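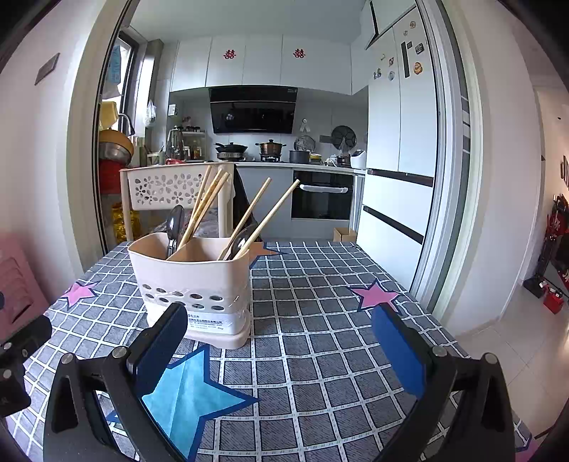

How many goes does a robot need to watch before it can do a job itself? More than I expected when I signed up – we were told 100 would be plenty for one simple task, and we're now at 586 with another batch due.

I've been helping with the Narkircombe home recording project since February, and several of you have asked what it involves, so I said I'd write something for the newsletter. You hold the gripper in your hand, squeeze it open and shut, and do ordinary household jobs with it while the camera on top records the lot. Then you put everything back, shuffle it a bit and go again (and again, and again!).

My favourite so far is the cutlery caddy. Chopsticks are lovely and awful at the same time. They lean whichever way they fancy, they cross over each other, and a spoon standing next to them gets in the way of your fingers just when you think you've got a clear run. I fumble plenty of these, and the team at Mamberg want some of the fumbles kept in, as long as I carry on and finish the job.

What they don't want is everything looking the same. So we swap tablecloths, turn the caddy round, move it nearer the shelf or over towards the fridge side, and nobody tidies the kitchen first. Suits me!

If you fancy a go, sessions last around two hours and you'll get the hang of the squeeze in the first ten minutes. Tie back long sleeves, and leave a note at the Gulletti desk with the times you can do.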